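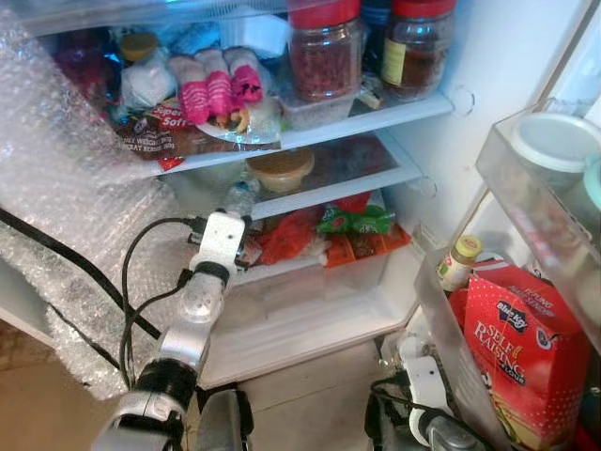

3 min read

From: Dalibor Hudec
To: seneo-server list
Date: Thu 6 June
Subject: Re: Rubber-banding in Grerness after the April patch

Hiyori Kuroda wrote:

> Since the April patch our guild sees heavy rubber-banding in the
> Grerness zone, mostly near the bridge. Characters run forward, then
> snap back to where they were a moment before. The other zones on the
> same shard are fine. We run the stock Seneo build on Linux, with the
> database on the same machine. Players on wired and wireless
> connections both report it, so I do not think it is the client side.
>
> Is this a known fault, and is there a setting I can change without
> rolling back the patch? Rolling back would lose the new crafting
> tables and I would have a lot of angry blacksmiths.
>
> Also, does the position check run per zone or per shard? The manual
> contradicts itself on this.

Hello Hiyori,

It is known, and there is a setting. Taking the last question first: the position check runs per zone. The chapter on movement is correct and the chapter on shards is out of date.

The April patch changed how the server decides that a character has moved too far between two updates. Before, it compared the distance with the top running speed and allowed a fixed margin. Now it works out the margin from the zone's tick length. In most zones the two methods give nearly the same answer. Grerness has a longer tick than the others, set years ago when the river was added, and the new code reads the old value in the wrong unit. The margin comes out far too small, and any mounted character is treated as a suspected speed cheat and put back.

You can confirm this in the zone log. Set the log level to 3 and look for lines beginning "pos_reject". If the reject lines all carry mounted characters, you have the same fault as the rest of us. If you see them for characters on foot as well, please send me a portion of the log, as that would be something else.

To work round it, open the zone file for Grerness and add this line under the movement section:

 pos_margin_override = 5

Then restart the zone process only. The shard can stay up, but players standing in Grerness will be dropped to the login screen, so pick a quiet hour. Do not put the line in the shard file. It is accepted there without any warning and then ignored — I lost an evening to that.

The value is in map units. On the Braltum shard we tried 2 first and still had snapping on the bridge, where the path bends and the client cuts the corner. With 5 it stopped. I would not go much higher, as the check is also what stops people from walking through the gate at Stępień without the key.

The proper fix is in ticket 3792. It converts the old tick value when the zone loads and writes a warning if the result looks wrong. The change is small, about 40 lines with the tests, but it touches the loader, so it will wait for the next point release. Once you have that release, take the override out again. If both are present the override wins, and you will not get the benefit of the fix.

One thing I have not been able to test is boats. We have them switched off on Braltum. In the code they use the same check as mounts but with a separate speed table, and I do not know whether that table was converted. If your guild uses the ferry, could you try a crossing with the override in place and report the reject count?

Having the database on the same machine is not the cause here. It may give you slow saves when the auction house closes, but that would show up as a pause and the character would stay where it is.

Regards,
Dalibor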